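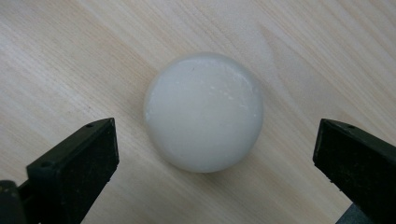
What is in the Oleck course enquiry set?

Written questions sent by prospective students to the admissions and outreach teams at Oleck College, with the reply each one received and a label for the subject area. It was put together to help staff who write prospectuses, open day leaflets and web pages see what applicants ask before they choose a degree.

Contents

The set holds 900 enquiries. Of these, 490 came through the web form and the rest arrived by email. Phone calls and open day conversations were left out, as no written record was kept of them.

Files

enquiries.csv has one row per enquiry.
replies.csv has one row per reply, joined on enquiry_id.
labels.txt lists the subject labels with a short definition of each.
changes.txt records edits made after the first release.

All files are UTF-8 with comma separators. Line breaks inside a message have been replaced with a single space.

Columns in enquiries.csv

enquiry_id: a number with no meaning outside the set
channel: form or email
month: month of arrival, without the year
stage: school, college, mature or unknown
label: one of the 8 subject labels
text: the message as sent, after personal details were removed

The stage column is filled in only where the writer mentioned it. Please don't guess it from the tone of the message. We tried this early on and the results were poor.

Labels

The labels are journalism, public relations, film, theatre, design, languages, joint degrees and undecided. Each enquiry has a single label. Where a message asked about two subjects, the one mentioned first was used, unless the writer was asking how to combine them, in which case it is under joint degrees. "Undecided" covers people who asked for help in choosing and named no subject.

Public relations and journalism are the pair most often confused. Many applicants use "media" for both.

How it was prepared

Messages were exported from Famora, the enquiry system used by the college, and cleaned with a set of scripts called Pleson. Names, addresses, school names and phone numbers were replaced with tags in square brackets. Two members of staff then read every message and applied the labels separately. Differences were settled by discussion.

Known problems

September is over-represented, with many late questions about timetables and changing course.
There are 7 replies with no matching enquiry. They have been kept in replies.csv with an empty enquiry_id.
Spelling in the messages has not been corrected.
Fees and entry requirements quoted in the replies are out of date and should not be passed on to applicants.

Use

The set may be used for teaching, research and planning within the college and its partner schools. Do not try to identify the writers. Quotations in printed campaign material need separate permission, even when the message carries no personal details.

Questions and corrections go to the Vasilakis Library data desk. Give the enquiry_id and the name of the file. Corrections are added to changes.txt when the next version is released.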